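Grasp planner keeps choosing a bad approach angle for cards standing in a tray
Posted in Motion Planning and Control
Asked by Emília Paulík on 2024-09-11
Viewed 281 times

Hello everyone, and apologies in advance for the length of this. I have been reading this board for a long time and the answers have saved me more than once, so I would like to give enough detail to make it worth your while.

I look after the software for a small cell at Rusnák that practices taking apart and refilling desktop computers. The job is simple to say out loud. A gripper takes a part from a tray beside the open case, carries it over, and puts it where it belongs, or does the same thing backwards. The tray has a molded slot for each kind of part. Memory modules and the hard drive have been well behaved for weeks, and I am very fond of them both.

My trouble is with the circuit cards. They stand upright in the tray, quite close to the hard drive, and the planner has to come in from above and close the fingers on the top edge. I sample 700 grasp candidates per card, throw out whatever collides, and rank the rest by how close the fingers come to square with the card. Then the winner goes to the arm planner, which has 8 seconds to find a path. What I get, perhaps one time in five, is a grasp that scores beautifully and then has no sensible path to the case. The arm either winds its wrist most of the way round or the planner simply runs out of time with the card still sitting in the tray.

I have tried raising the number of candidates to 1,000, which made everything slower and changed nothing else. I have also tried shrinking the collision model of the hard drive a little, and I felt guilty about that and put it back.
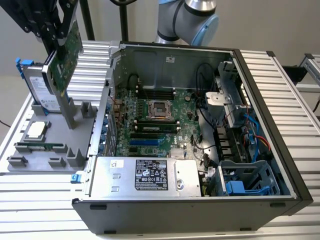 What I have in the planning scene at the moment

The case is a set of boxes: four walls, the power supply, the drive cage and a flat slab for the motherboard. The cables are not modeled at all. The tray is a mesh from the drawing, and each part in it is a box with 3 mm of padding on every side. When the gripper closes, the card gets attached to the hand as a collision object and its box is removed from the tray.

The camera gives me the pose of the case at the start of each run and I don't update it after that. Card poses come from the tray model plus a small correction from a depth fit.

So, should I be ranking the grasps differently, or is this a problem for the arm planner? I would be grateful for any thoughts at all, including "you have set this up wrong from the beginning" – I can take it!

2 answers

Clutcombe

Welcome, and what a pleasant question to read. I think your ranking is doing exactly what you asked of it, and the trouble is that it is being asked before anyone has looked at the other end of the trip. A grasp on a card fixes where the hand has to be when the card goes into its slot. If you only score the grasp at the tray, you can easily pick one where the hand would have to pass through the case wall or the power supply at the far end, or where the wrist is nearly at its limit.

What we do (we had much the same thing with memory modules, years ago now) goes like this. For each candidate that survives the collision check at the tray, work out the hand pose at the place position with that same grasp. Run inverse kinematics for both ends. Keep the candidate only if both ends have a solution free of collisions, and while you are there, keep all the solutions and not just the first one your solver returns. Then compare the pairs. If the pick solution and the place solution are in different arm configurations, you will get that long winding motion you describe, because the arm really does have to turn itself over to get from one to the other. Give those pairs a heavy penalty, or drop them if you have plenty left.

After that your squareness score can go back in as a tie breaker. It is a good score, it was just being given too much say.

Two smaller things. Check that your approach and retreat are planned as straight lines, and that the retreat is long enough to lift the bottom of the card clear of the tray before the free motion starts. Ours wasn't, and the planner spent most of its time trying to wriggle out of the slot. Also look at the padding. If the card has 3 mm all round and so does the drive next to it, you may be closing a gap that your fingers could use perfectly well. You might cut the padding on the card alone and leave the drive as it is, with no guilt whatsoever.

Please do write back and say how you get on.

Jutelberg

had this, it was the joint limits. Look at the last joint, if it's set to plus or minus 180 in your config but the real arm goes further then you lose half your solutions. Also turn on the path simplifier. And I would put some of the cables in, even just a fat box, you will catch one sooner or later.

Comments

Emília Paulík: Thank you both so much. I have put in the check at both ends, and the first thing it told me was that most of my favorite grasps had no solution over the expansion slots at all – they were ranked at the very top, too! The winding has stopped on every card I have tried so far. The timeouts are fewer, though I still get one now and then on the card nearest the drive, so the padding is next. Jutelberg, my joint limits were fine, but I have added a box for the cables and I am glad you brought it up.

Clutcombe: Lovely news. For the one beside the drive, print which pair of objects is in collision when a candidate is thrown out. I would bet on the outside of one finger against the drive's box. If so, try opening the gripper only a little wider than the card before going down. A lot of setups open fully by default and never need to.

Emília Paulík: It is set to open fully. I will change that tonight and mark your answer as accepted in the meantime.

Bandcombe: Is the both-ends check slow? We have a similar planner and were going to try it in December, but our inverse kinematics is numerical and I'm a bit worried about the time.

Clutcombe: It can be. Do the tray collision check first, as Emília does, and sort by the cheap score so you can stop once you have a handful of good pairs. You don't need to test the whole list.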